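4. What the Doorstep Visits Taught Us

4.1 From phone intake to the front porch

The first version of the Mondstead repair program took all its requests by phone. A homeowner called, an intake worker read through a checklist, and the job went into the queue under one of five headings: roof, plumbing, electrical, access, other. We liked the checklist. It was short, it was easy to train people on, and it gave us clean columns to work with later. It also missed a great deal, and finding out how much it missed has been the most exciting part of this project for us.

In the second version, the same homeowners were offered a visit before any work was scheduled. A visitor came to the door, sat down with whoever wanted to talk, and then walked through the house with them, room by room, at their pace. We had planned 30 minutes per visit. Almost every visitor ran over, and we soon stopped asking them not to.

Of the households on the list, 62 agreed to take part. Between them they ended up with 88 repair jobs on the books, and a good share of those had never come up on the phone. The homeowner who called about a dripping faucet also had a back step that rocked underfoot. Another had called about a drafty window and, once the visitor was in the hallway, mentioned that she had stopped using the upstairs bathroom the winter before. These are serious things, and people were living around them.
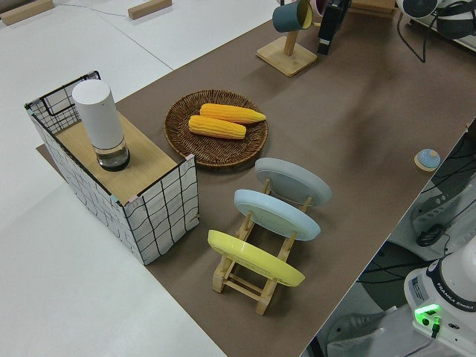 Last modified: February, 4:40 p.m.

Figure 2. Household items on a tabletop, with a fabric-covered storage box and a round woven tray.

4.2 How the visits were run

Two of us (Younis and Tawfik) wrote the visit guide over several weeks, with a lot of help from Prys Gethin, whose background is in carpentry and who kept crossing out our longer questions. The guide that survived fits on one side of a sheet of paper. It opens with "What do you do first when you get up?" and follows the day from there. Visitors were asked to write down what they heard in the homeowner's own words and to leave the sorting for later. Only at the end did they ask about repairs by name.

We can't say enough good things about that opening question. It got people moving through the house in their heads, and the trouble spots came up along the way: the light switch you have to reach behind the door for, the tub wall that is too high, the cellar stairs with the loose rail. One man laughed when he heard himself describe the way he got to his mailbox, which took him out the back door and all the way around the garage. His front door had been stuck for so long that he no longer thought of it as broken.

Notes were typed up the same evening in Elico, the scheduling tool the program already used. We added one free-text field and nothing else. Meriem Nasr then read every note and coded it, and Amr Zerouali coded a second time without seeing her work. Where they disagreed, they talked it over with the visitor who had been in the house. Most of the disagreements were over safety. Is a rug over a soft spot in the floor a flooring problem or a fall hazard? We ended up allowing two codes for one job, and we would do so from the start next time.

4.3 Small jobs, and why we were wrong about them

The program sets a ceiling on what can be spent at one address: up to 1,000 dollars in materials, with labor counted separately. Before the study, all of us expected the visits to turn up large jobs that would press against that ceiling. Roofs, mostly. Some did. But the bulk of what was added to the list was small, the kind of work a skilled person can finish in a morning with what is already in the van. Grab bars, handrails, door hardware, outlet covers, a second light on the stairs.

This matters for how a crew's week is planned. Under phone intake, a crew was sent out for one job and came home when it was done. Under the visit model, the crew leader had the full list for a house in hand before leaving and could load the van to match. Return trips fell, and fell early, within the first month of the change. The crews noticed before we did. Gethin had started keeping his own tally on the inside of a cabinet door at the Zaki workshop, and his marks agreed with our records nearly line for line. (We have since asked him to keep going!)

Supply was the one place where the change caused some strain. Kokorard, the hardware store that fills the program's orders, was used to a few bulky items at a time. Suddenly it was getting long lists of brackets, screws and hinges, often with a note to match whatever was already on the door. The counter staff asked for a photo with each hinge order, which was a fine idea, and visitors began taking one as part of the walk-through.

4.4 Who speaks up, and when

A second finding has to do with timing within the visit. We went back to the notes and marked where in the conversation each problem first came up. Requests that had already been made by phone tended to come up right away. New ones came late, and many came on the way out – at the door, coat on, one hand on the knob. Younis calls these "threshold requests," and the name has stuck with the whole team.

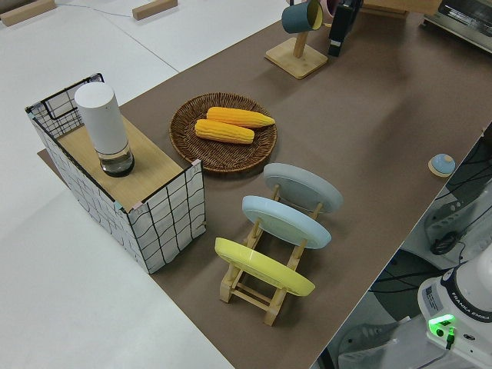
Threshold requests were more likely than others to be about bathrooms, and more likely to come from people living alone. They also tended to start with some kind of apology: "It's probably nothing," or "I don't know if you people even do this." Visitors who had been told to expect them slowed down on the way out, and their notes have more of them. We think this is a skill that can be taught quickly, and we now spend part of the training session standing in a doorway, practicing a slow goodbye. It feels silly for a minute or so and then it gets very good.

We should be careful here. Visitors differed from one another in many ways, and we did not assign them to houses by chance. Tawfik visited several homes where he already knew the family, and people may have told him things they would have kept from a stranger. It could also run the other way. One homeowner told Nasr that she was glad to have somebody from outside the block, so that word about the state of the kitchen wouldn't get around.

4.5 Limits and open questions

The households that said yes to a visit may be unlike those that said no. A few of those who declined told us why: a dog, a night shift, a sister staying in the front room. Others gave no reason and we did not press. We have no way of knowing what a walk through those houses would have turned up, and a fair test would need some other way of reaching them, perhaps through a neighbor who has already had work done.

We also leaned on a small team that cared a great deal about the work. Whether the visit guide holds up with people who are new to it is a question we are keen to take on. Two nearby programs have asked for copies, and both want to change the wording, which is just what we hoped for. One plans to swap the first question for "Where do you sit in the evening?" We are eager to see what that brings out, since our own guide has very little to say about living rooms.

Cost is treated in Section 5. The short version is that the visit hours were paid for mostly by the return trips that no longer happened, though the balance depends on how far apart the houses are, and Mondstead is compact. A program covering farm roads would need to work that out again with its own mileage.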